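Back in November we got the arms at Plokik, and people keep asking me if I still have a job. I do! It's a different one though, and I've been meaning to write about it.

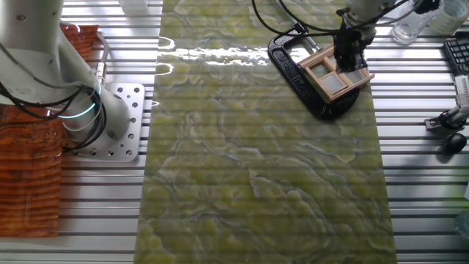 My work used to be mostly my wrists. I put together sample windows for the Viner catalog (3,900 of them last year, all little wooden ones) and by the end of a shift I couldn't open a jar. Now I spend a lot of the day with the keyboard and mouse at the side of the table, looking over at a small four-pane frame on its black tray and deciding how the gripper ought to come down on it. My hands feel great. My eyes, not so much.

What I miss is the talking. There were 6 of us on one bench and we gossiped all day long. Three moved over to the Rutham order, and it's gotten pretty quiet over here. Normunds Vītola, who taught me the job, came by last week and stood watching for ages, then asked who he was supposed to complain to about the radio now. (Me, I guess?) 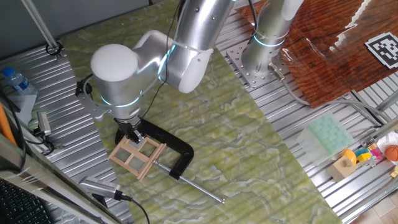 Window frame in the gripper, right over the big C-clamp.

The pay went up a little, and I did the Saragih course on company time, so I'm not grumbling. I'd just like one more chair at this table. I've asked for it twice and I'm going to ask again!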